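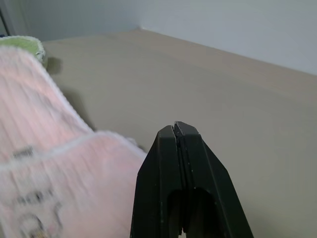

About Tallska

Tallska makes a two-finger gripper kit for robot arms that handle towels, cloths and other soft goods. Robel Assefa and Eyerusalem Gudeta started the company after running the folding line at Risham, a linen service where most of the sorting was done by hand.

Our main product is the Vedeck kit. It comes with the fingers, a wrist camera, a mounting plate and 2 spare finger sets. The full kit costs $2,930. Replacement fingers are sold separately, and you can change them with one hex key.

We are a team of 13. Robel runs design and testing. Eyerusalem handles orders, training and repairs - if you call the shop before noon, she will probably pick up. Our arm mounts are machined by Ichikawa, two doors down from us.

We have shipped 542 kits so far, mostly to laundries and school labs. Loaner kits are available for a month at a time. Send us a few of the fabrics you work with and we will test them before you buy.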